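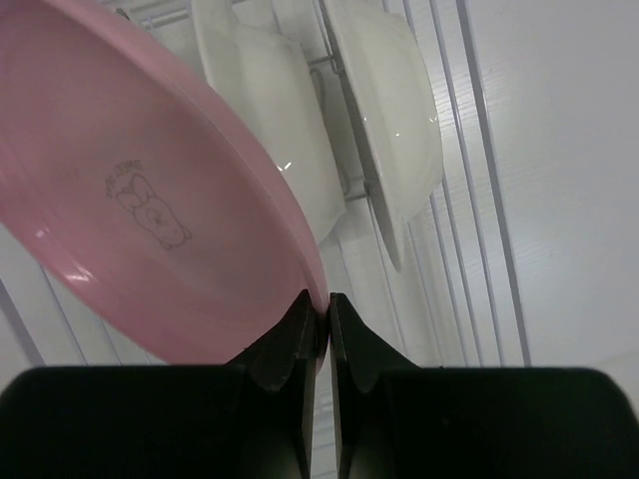

The Bremomel reopened its ceramics floor in April and I've now been through it three times. Some notes, mostly for people who are deciding whether to make the trip. The old floor was arranged by factory, so you walked past case after case of white ware with gold edges before reaching anything made after 1950. The new one is arranged by what the things were for. Eating, washing, storing, showing off. A pink plate with a cartoon cat in thin gray line, bow on its head and a bit of lettering over it, is the kind of object the old floor had no place for. The new one has a whole wall for printed tableware of that sort, and it's the busiest wall in the building.

2/ The numbers first. There are 655 objects on show. The museum owns almost 3,000 pieces of ceramics, so most of it is still in the Sarkent store, which you can visit by appointment if you write well ahead.

3/ The rehang was led by Ieva Lapiņa, who came over from the textile side. You can tell. She hangs and stacks things where a ceramics person would have put each one on its own little stand. Bowls sit inside bowls. I liked this more on the second visit than on the first.

4/ The room for washing is the best of the six. Basins, jugs, soap dishes, one very large foot bath. The light is low and comes from the side, so you can see throwing marks and repairs that were invisible in the old cases.

5/ Repairs get their own labels now. Rimantas Žukauskas in conservation has written 86 of them, each two or three lines long, saying what was broken and how it was put back. Read the one on the blue tureen. The lid belongs to a different tureen and has since before the museum bought it.

6/ Less good: the storage room. It's a corridor with cases on one side, and when a school group comes through you have to stand against the wall and wait. The big oil jars are at the far end and you can't step back far enough to see them whole.

7/ The Stankevičius bequest has been split up. It used to fill one room under the family name, and now it's spread over the whole floor with a small mark on each label. Some people are upset about this. Adelino Pacheco wrote a long piece against it in the Friends' newsletter and he has a point about the tea services, which were bought as a group and looked better as one.

8/ I still think splitting it was right. The old room had bad pieces in it that were only there because of the terms of the gift, and those have gone to the store.

9/ Labels are in two languages and the type is bigger. Dates are at the bottom now instead of the top. I kept looking in the wrong place.

10/ Someone asked about the Rostavine loans. They're in the showing off room, left side, and they stay until the end of the year. The pair of tall vases is worth the ticket. The figure of the flute player is heavily restored – see the label.

11/ The catalogue isn't out. Aparecida Aguiar is editing it and the shop told me "autumn." There's a free folded plan at the desk, which is fine, though it has the washing room and the storage room the wrong way round.

12/ Go before eleven if you can. The lift is slow and the stairs from the sculpture hall are closed for now, so everybody comes up the same way.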